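Re: [abreu-walkers] Laces that keep coming undone
Date: 8 December 2022

> My round laces slip loose before I reach the second mile.
> Has anyone tried flat ones? Is it worth changing the pair
> on shoes that still have plenty of life in them?

Oh, I do sympathize, I went through this all last winter! Swap them, I'd say. Lay the shoe on its side on the table with the new lace lying loose next to it, so you can compare the lengths before you pull anything out.

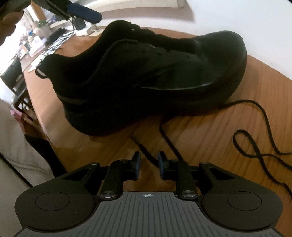

Black sneaker and the loose lace, on the table

Start at the toe, keep both ends even, and go up slowly (a cup of tea helps). Mine have held for 64 miles now, and I still double-knot out of habit.

Warm wishes to all on the list, and see you on the trail!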